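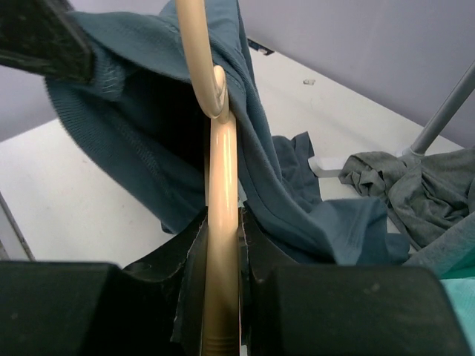
Section 3: Placing, levelling and first use of the Raston drying cabinet

This section applies to the floor-standing cabinet with a left-hung or right-hung door. For the wall-hung version, see the separate sheet supplied in the fixings bag. Read the whole section before unpacking the cabinet.

Tools and items needed

Spirit level
Adjustable spanner
Cross-head screwdriver, medium
Tape measure
Drill and a masonry or wood bit to suit the wall
Wall plugs (not supplied)
Soft cloth

Supplied in the fixings bag: anti-tip bracket, bracket screws, door stop, drain hose clip, spare shelf pegs, hinge caps. The bag is taped to the inside of the lint drawer. Check it against the packing list before throwing away the carton. Missing items should be reported to Estamel Service quoting the serial number on the plate behind the lower door edge.

3.1 Choosing the position

The cabinet must stand indoors on a hard, level floor that will bear its loaded weight. Do not place it on carpet, on a plinth or on a raised timber platform.

Leave a clear space of 300 mm above the top panel. The door needs its full swing, so check for radiators, skirting and light switches on the hinge side before marking out.

Room temperature must stay above freezing throughout the year. In an unheated outhouse the drain hose may freeze and the cabinet will then show the water warning described in Section 6.

Caution: Do not place the cabinet where it blocks a gas meter, a stopcock or a way out of the building.

Note: Where the cabinet stands beside a washing machine, leave a gap between the two so that vibration is not passed on.

3.2 Unpacking

Two people are needed for this stage.

1. Stand the carton upright with the arrows pointing up. Cut the straps and lift the carton off.
2. Remove the corner blocks and the top tray.
3. Tilt the cabinet backwards a little while the second person slides out the base tray. Do not tilt it by the door handle.
4. Walk the cabinet to its position. Do not drag it, as the feet will bend.
5. Peel off the protective film from the door and side panels. Film left on for longer than a week becomes difficult to remove.
6. Open the door and take out the transit bar across the hanging rail. Keep the bar. It must be refitted if the cabinet is moved to another address.

Caution: The edges of the rear panel are not rolled. Wear gloves.

3.3 Levelling

1. Place the spirit level on the top panel, front to back.
2. Slacken the locknut on each front foot with the spanner.
3. Turn the foot clockwise to lower that corner or anticlockwise to raise it. Do not unscrew any foot by more than 3 turns from the fully closed position. If this is not enough, correct the floor.
4. Repeat with the level placed side to side.
5. Press down on each top corner in turn. The cabinet must not rock.
6. Tighten the locknuts against the base.

The rear feet are fixed. A cabinet that leans forward will not close properly and the door switch may fail to register.

3.4 Fitting the anti-tip bracket

The bracket is required in every installation, including those where the cabinet stands between two walls.

1. With the cabinet in its final position, mark the wall along the rear edge of the top panel.
2. Move the cabinet forward. Hold the bracket to the line and mark the screw positions.
3. Check for hidden cables and pipes.
4. Drill, insert plugs and screw the bracket to the wall. Leave the screws slightly loose.
5. Move the cabinet back until the tongue on the bracket enters the slot in the rear panel.
6. Tighten the screws through the access holes.
7. Pull the top of the cabinet gently forward. There should be no more than slight movement.

Note: On plasterboard, the screws must go into a stud or into a fixing rated for the load. The screws in the bag are for solid walls.

3.5 Connecting the drain hose

The cabinet takes moisture out of the air and collects it in a tank behind the lint drawer. It may be run from the tank alone, in which case skip to 3.6, or drained to a standpipe.

1. Remove the blanking cap at the lower rear and keep it.
2. Push the hose fully on to the spigot and tighten the clip.
3. Lead the hose to the standpipe with a steady fall. It must not rise at any point above the height of the spigot.
4. Hook the free end into the standpipe. Do not seal it with tape.
5. Slide the selector beside the tank to HOSE.

If the selector is left at TANK with the hose fitted, the tank will continue to fill and the cabinet will stop when it is full.

3.6 Electrical connection

The cabinet must be plugged into an earthed socket that remains within reach after installation. Do not use an extension lead, an adaptor or a timer plug.

If the cabinet has been laid on its side in transit, stand it upright overnight before switching on. This applies even where the time on its side was short.

Caution: A damaged supply cord must be replaced by Estamel Service or a qualified electrician. The cord is part 249 and has a moulded end that is not sold in shops.

3.7 Fitting the rail and shelves

The hanging rail can be set in the upper or the middle position. The middle position leaves room for the shoe rack but is too low for coats and full-length dresses.

1. Decide on the rail position and press a rail cup into the holes on each side. The open part of each cup faces up.
2. Lower the rail into the cups until it clicks.
3. Fit the shelf pegs with the flat side up and lay the shelves on them. The raised lip goes to the rear.
4. Leave the fan grille at the back uncovered. The lowest shelf must not be used for folded towels or blankets.

3.8 Hanging garments

Use hangers made of plastic, or of wood with a sealed finish. Uncoated wire may leave rust marks on damp cloth. Padded hangers hold water and lengthen the drying time.

Space the garments so that air can pass on both sides. Sleeves should hang free and should not touch the rear panel. Button the top button of shirts and close zips. Heavy items go nearest the fan, light items nearest the door.

Items that drip must be spun before they are hung. The base tray is meant to catch stray drops and will overflow if used as a drain.

Do not dry the following in the cabinet:

Anything cleaned with spirit, petrol or a dry-cleaning solvent
Foam rubber, including shoulder pads and shoe insoles
Garments marked with the crossed-out drying symbol
Leather and fur
Items stained with cooking oil, even after washing

3.9 First run

The first run is made with the cabinet empty. It clears the smell of new paint and allows the moisture sensor to take its reference reading.

1. Check that the lint drawer is pushed fully home.
2. Close the door.
3. Turn the programme dial to MIXED and press START.
4. Let the programme run to the end. Do not open the door. A faint smell is normal during this run only.
5. When END shows, open the door and leave it ajar until the inside has cooled.
6. Wipe the inner walls with a damp cloth and empty the tank.

If the cabinet stops early and shows a code, note the code and refer to Section 6. If it shows no code and the display is blank, check the socket with another appliance.

3.10 Setting the service reminder

The reminder is set at the factory to 300 hours of running. Cabinets in shared laundries or boarding kennels should be set to the shorter interval, which is chosen as follows.

1. Switch off at the socket.
2. Hold down the START button and switch on again. Keep holding until the display shows SET.
3. Turn the dial to SHORT.
4. Press START once to store the setting.

The lint filter must still be cleaned after each load. The reminder refers to the fan and the door seal, and clears itself when the seal cover has been removed and replaced.

3.11 Moving the cabinet later

1. Empty the tank and disconnect the hose. Refit the blanking cap.
2. Take out the shelves and wrap them separately.
3. Refit the transit bar.
4. Loosen the bracket screws and draw the cabinet forward off the tongue.
5. Keep the cabinet upright in the vehicle.

The bracket stays with the cabinet. New plugs will be needed at the next wall.

Record of changes to this section

Friday, December 22, 2023: step 5 of 3.5 added. Wording of 3.4 note changed after comments from the Vestedham depot (B. Obura). Rail cup direction in 3.7 corrected. Checked by Alcides Cordeiro.

Continue to Section 4, Programmes.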